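3. Materials and setting

3.1 The bedroom and its bedding

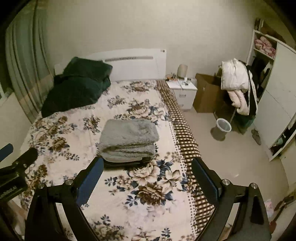

Figure 1. Bed with floral bedspread, folded grey fleece blanket and green comforter, early in the work on room 4.

3.2 Choice of rooms

The study looked at how people put away and lay out the bedding that does not belong to the made bed itself: spare blankets, throws, comforters and the cushions that go on top. Earlier work on household textiles has dealt mainly with washing and with how long items last before they are thrown out. Much less has been written on where a blanket spends the day, although in small homes this decides how much of the bed can be used for sitting, sorting clothes or packing a bag.

We worked in 20 bedrooms in Trirnby, all in rented flats. Each had one double bed and no separate linen cupboard. The last condition mattered most to us. In a home with a linen cupboard the spare blanket can disappear from view, and the question of where it goes is settled before the bed is made. In the flats we visited, the bedding had to stay in the room, and the bed was often the only flat surface large enough to fold it on.

Residents were asked to leave the room as it would be on an ordinary morning. They were not asked to tidy, and nothing was taken out of the room before we started. Items that had no connection with the bedding, such as chargers on a nightstand or coats on a rack, were left where they stood. We noted them only where they took up a place that bedding might otherwise have used.

3.3 Description of items

We sorted bedding into three groups by how it behaves when folded.

Flat covers are woven or printed bedspreads that lie over the whole mattress and often hang down at the sides. The bedspread in Figure 1 belongs here. It is cream with large peony-like flowers in brown, tan and navy, and has a checkered border in brown and cream at the side. A patterned cover of this sort gives the person making the bed something to line up by eye. Several residents told us they straightened the cover by its border and left the middle to look after itself.

Fleeces are soft blankets with a raised surface. They fold into a stack with rounded edges and hold the fold fairly well if left alone, but the top layer slides when the stack is pushed from the side. The grey blanket in Figure 1 is folded in this way and lies in the middle of the bedspread.

Filled covers are comforters and quilts. They resist folding. Most residents did not try to fold them during the day and pushed them up to the head of the bed, as with the dark green comforter in Figure 1, which is bundled against the white headboard. We recorded this as "heaped" and kept it apart from "folded" and "spread", as it came up too often to be treated as an unfinished state. Gaëtan Guillot, who coded the first set of rooms, had at first entered heaped comforters as "not yet put away". The entries were changed after residents described the heap as the place where the comforter lives.

3.4 Procedure

Each visit took place in the morning, after 9.00, and was carried out by 2 members of the team. One talked with the resident while the other made a sketch plan of the room and marked the position of each piece of bedding. The resident was then asked to do three things in any order they liked: fold the spare blanket, put it where it usually went during the day, and deal with the comforter as they normally would. No time limit was given.

Afterwards we asked the resident to fold the same blanket a second time, on this occasion aiming for a bundle that would fit in a storage box supplied by us. The box was the Bristetti underbed model with a soft lid. It was chosen for its low height, as many of the beds had little room beneath them. Where the bed base went down to the floor, the box was placed at the foot of the bed.

Fold patterns were written down as a sequence of halves and thirds, starting with the long side. A blanket folded in half lengthways, in half again and then in thirds was entered as H-H-T. Rolling was entered as R, with a note of the last fold before the roll. We did not measure the thickness of the finished bundle by pressing it, as fleeces spring back at different rates and the readings in our trial visits did not agree.

3.5 Where the blanket goes

The positions marked on the sketch plans were grouped under four headings: middle of the bed, foot of the bed, on or against a chair, and elsewhere. The middle of the bed was treated as a working position if the resident moved the blanket on again within the visit, and as a resting position if it was still there when we left. This distinction cannot be drawn from a single photograph and was made only from the written notes.

Furniture next to the bed had some bearing on the choice. A nightstand with drawers, like the white one beside the headboard in Figure 1, was never used for blankets, either inside or on top. Its surface was wanted for small things needed at night. Clothes racks were more mixed. In some rooms a throw was hung over the rail together with coats. In others the residents said the rack was for outdoor clothes and that they did not want bedding to touch them.

Anika Pennington carried out a second round of coding from the sketch plans alone, without seeing the first set of codes. Where the two sets differed, the plan was looked at again by both coders together. Most differences concerned the foot of the bed, where a blanket lying a third of the way up the mattress could be read either way. We settled on the rule that a blanket counted as being at the foot if any part of it touched the lower edge of the mattress.

3.6 Limits of the material

All of the visits were made in January, when heavier bedding is in use. A summer round would probably show fewer comforters and more loose sheets, and the heaped position might be less common. The flats were also alike in size, so the results should not be carried over to houses with a spare room or a large wardrobe.

Residents knew that we were interested in folding, and some took more care over the first fold than they would have done alone. One resident unfolded her blanket and began again because the corners did not meet. We kept the first attempt in the record and marked the second as a repeat. Repeats are left out of the tables in Section 4 but are included in the discussion of fold patterns in Section 5.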